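Software > Robot Control

The Quiet Hour Before the Gripper Closes

At Istau, a small company which writes control software for robot arms, the working day starts with a discussion of a text file. The file was written by the planner during the night, and it has 46 lines in it. Each line is one moment when the planner wanted to move and the checker refused to let it.

Lilla Bodnár reads the lines from the screen with a pencil in her hand, although there is nothing to write on. She leads the planning work here, and she came to it from railway signaling. "In signaling, the refusal is the product," she tells me. "The train that does not go is also a result. In robotics people are sometimes ashamed of it, and they hide the refusals in a log which is deleted after one week."

The software her group makes is called Stastix. It sits between the planner, which proposes a path for the arm, and the controller, which sends commands to the motors. For many years the part in the middle was a simple collision check: if the path touches something, throw it away and ask for a new one. Stastix does more. It asks how sure the perception was about each thing in the way, and it changes the speed and the clearance of the path according to the answer.

This sounds like a small change. It took the group two years, and a good part of the first version was thrown out.

The problem was with the numbers that came from perception. A vision model will give you a confidence for everything, but the confidence for a box and the confidence for a thin, soft object do not mean the same thing. A box that is seen at 0.9 is almost always a box. A cord that is seen at 0.9 may be in the correct place for half of its length, and for the other half the model has simply drawn what it expects a cord to do. The first Stastix trusted both of them equally. It drove very carefully around boxes and went through cords as if they were painted on the table.

"We had a nice demonstration with cubes," Bodnár says. "Everybody liked the cubes."

After the cubes, they made a rule for themselves: no new feature may be shown until it has passed the cable test. It is an easy test to prepare and a hard one to pass. Cables are laid on a table, the planner is told to bring the open fingers to a connector, and the checker must decide on every step if it knows enough to continue. 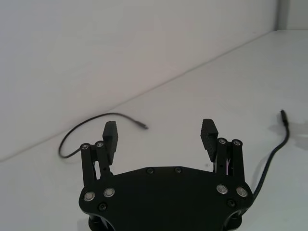 Perception in Stastix no longer reports a cable as one object. It reports a chain of short pieces, and each piece has its own doubt, so the planner can be brave near one end and shy near the other. The pieces which the camera has seen clearly get a narrow zone around them. Where the gripper itself blocks the view, the doubt grows with every piece until the cable is seen again. You can understand why with the camera sitting at the wrist: the thin cable makes a loop on the left and passes behind the finger linkage, and the thicker one runs down along the right side of the palm plate and disappears behind its corner. For those hidden parts the software keeps several guesses at the same time, and the path must be safe for all of them. If no such path exists, the arm may ask for a second view, from the side or from higher up. It costs time, and the cost is calculated openly, as one more item in the plan.

This last point was the reason for a long argument inside the group. Some of the engineers wanted the second view to be free, so that the planner would always take it. Others said that a robot which looks around all day is of no use for a customer. They tried both. In the end the price of a look became a setting, and the default is 40 on a scale that only they understand. I asked where the 40 comes from. Bodnár laughed and opened an old message thread, which was long and not always polite.

The first outside user of Stastix is Marwat, a firm that assembles control cabinets, where there are more cables than anything else. Its engineers did not ask for speed. They asked for a reason, in words, each time the arm stops. So the group wrote a small tool called Grevulska, named after a street where three of them once shared a flat, and this tool turns a refusal into one sentence. The sentences are dry. "Stopped: position of piece 7 unknown, no view available." An operator can read it, move the cable by hand, and press continue.

I find this the most interesting part of the work, even if it has the least mathematics. Motion planning has a rich literature about how to find a path, and much less about how to say politely that there is none. When Grevulska was first switched on, it wrote eight sentences for one stop, because every part of the software wished to explain itself. It took some weeks to make them agree on who should speak. Now the part with the greatest doubt gets the sentence, and the others go to the log.

There are still things that the group cannot do. Stastix assumes that a cable stays where it is until it is touched, and on a real machine cables are pulled from the other side, or slide slowly under their own weight. The chain of pieces can follow such a movement if the camera is looking. If it is not looking, the doubt should grow with time also, but how fast? For a stiff cable, almost not at all. For a soft one, nobody in the group wants to give a number yet. A version with growing doubt is planned for August, and Bodnár will not promise that it will be on by default.

Before I leave she returns to the file from the night. She has put a mark beside one refusal in the middle of the list. The planner had asked for the same path twice, with a second view between, and the checker had refused it the first time and also the second -- but with different reasons. She wants to know which of the reasons was wrong, and she has already asked for the run to be repeated.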